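Thread on working rules for hand-held gripper collection in people's homes. These are the rules we use at Rurkon. They are internal practice, they are not a standard, and other groups will have their own. 1/9

Scope. Two hand-held grippers, one operator, household objects, ordinary rooms. No powered arm in the room. If you have a powered arm, you need a proper risk assessment and this thread is no use to you. 2/9

Rule one: the room stays as the household keeps it. We do not swap the tablecloth for a plain one and we do not move furniture out of the background. Anything with a name, address or face on it is turned round or covered before recording. Bhavana Iyengar's checklist puts this first, and a session without that box ticked is not uploaded. 3/9

Rule two: both grippers in view at the start of every episode, jaws clear of the cloth. Patterned fabric is allowed. Loose folds under the working area are smoothed by hand first, as the jaw tips catch on them. 4/9
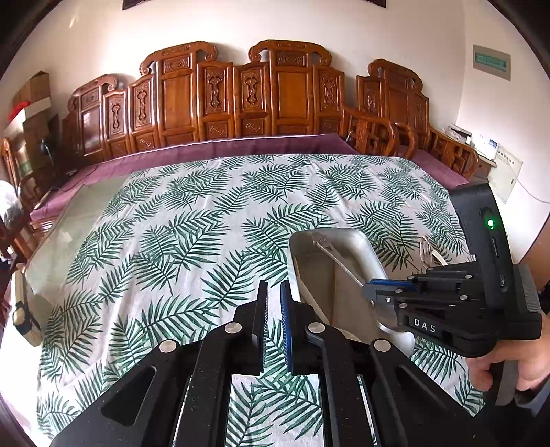

Metal tray and utensil on a leaf-print cloth. The right-hand gripper has the shaft; the left is open.

Rule three: long thin utensils are gripped on the shaft. If the utensil turns in the jaws, put it down and take it again. Do not correct it with a free finger. A fingertip correction makes the episode invalid, however good the rest of it is. 5/9

Rule four: failed grasps are kept and labelled. Kornél Rácz and I disagreed on this until February. His objection was that operators get careless if failures are accepted. Mine was that deleting them leaves a set in which every fork is picked up first time. We now keep up to 2 failed attempts per episode and stop the recording after that. 6/9

Rule five: pads are inspected before each session and replaced in pairs. Wipe them with a damp cloth and let them dry fully. No solvent. Write the pad change in the log with the gripper's side, left or right. "Changed pads" on its own is not an entry. 7/9

Rule six: one task description per episode, written before recording, in plain words. "Lift the spoon out of the tray and lay it on the cloth" is fine. "Tidy up" is not. Định Mai went through 3,174 of our older descriptions and most of the rejected ones had no end state. 8/9

Still open: how long an operator should work before a break. Our limit is based on wrist complaints and I would like something firmer. If you have written rules on this that you can share, please reply with a link. 9/9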